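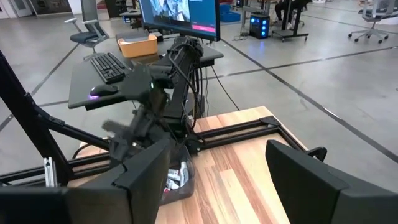
Every vendor who has come through our building in the last two years has used the word "freed." Workers will be freed from packing. They will be freed from lifting, from sorting, from standing. I pack returns and small orders at the Prirolton site in Farnden, and I have started asking what people do once they have been freed. The work being handed over is plain enough: a gray plastic bin with small packages in white wrappers piled loosely in it, and a black arm bending down over them. I can empty a bin like that while talking about my sister's wedding. The arm needs a good deal more company than I do, and the company is us.

When the trial began last November, there were 17 people on our line. We were told no jobs would be lost, and on paper none were. Eight of us were moved to what management calls "cell support." The title sounds like a promotion. The pay did not change.

Cell support means you watch. You refill the bin, you pull out a package that has slid into a corner, you press the button that says to carry on. In a good stretch you may do nothing for 60 minutes, and then you do the same small thing nine times in a row. I used to go home with sore shoulders. Now I go home with a headache and a feeling that I spent the day waiting for a bus. Maybe that counts as progress. My doctor would probably say so.

What bothers me more is where the knowledge goes. A person who has packed for years knows which wrappers tear at the seam and which supplier overfills its bags. We used to pass that along while we worked, and a new hire picked it up in a month or so. The people who came in this spring went straight to support. They have never packed a full shift by hand, and when the system went down in the second week of March, they stood there and looked at us. Orders went out late. The report blamed "manual throughput," meaning us again.

I will give the other side its due. Injuries matter, and I have known good packers whose wrists gave out before they were 60. If a machine takes the worst of that away, I am glad of it. The night crew says the Kundilora software is better than what we had at the start, and they have no reason to flatter anybody. I also know the old line was boring. I am not asking for it to be put in a museum.

But I notice who gets to measure the results. Picks per hour are on a screen by the door. The number of times somebody reached in to help is kept somewhere else, if it is kept at all. I asked to see it at two staff meetings and was told it was "being looked at." A trial that counts what the arm does and leaves out what we do around it will come out in favor of the arm every time.

The Nazari warehouse across the road is supposed to start its own trial after the summer. If you work there, ask before it arrives who writes down the stoppages, what the new job pays, and whether you will still get regular hours on the hand line. Get the answers on paper -- we didn't, and we are still asking.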